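Farnov to record 4,000 bed-making examples for household robot

Wednesday, August 22, 2018

Farnov has started recording bed-making sessions with a two-armed robot, the first part of a plan to collect 4,000 examples of household work by November. The company had 318 usable recordings at the end of last week.

The examples will be used to train a learning system that Farnov is building with Plurar, a software firm. Drilline, which rents out furnished apartments, is providing the bedrooms.

In each session an operator guides the robot's arms through one job, such as folding back a comforter or pulling a cover straight. The movements of the arms and the view from the robot's head are saved together. A second worker then watches the recording, marks where each grasp starts and ends, and decides if it can be kept.

Bedding was chosen because it rarely lies the same way twice. A comforter can bunch up, hang over the side of the mattress or fold onto itself, and the system has to see many of those cases before it can pick a good place to grab. Farnov said it is using printed bedding as well as plain — bright patterns change how folds and edges look to a camera, and plain sheets alone would give the system too narrow a picture.

Sessions last 36 minutes, after which the operators trade places. Bedding is changed between sessions and left in a different position each time. Failed attempts are stored in a separate set. Plurar wants them for later work on teaching the system to notice when it has lost its grip.

The recordings are being made in 5 apartments on Abdelaziz Street. Drilline said none of them will be rented while the work is going on, and that the bedding will be replaced before guests return.

Farnov has not said when a robot might do the job without an operator. A first test of the trained system is planned once the recordings are finished — it will be held in a bedroom that does not appear in any of the examples. Towels and pillowcases are next on the company's list.

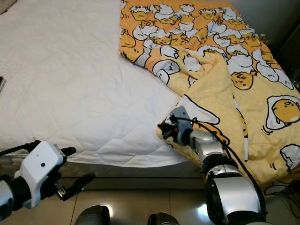
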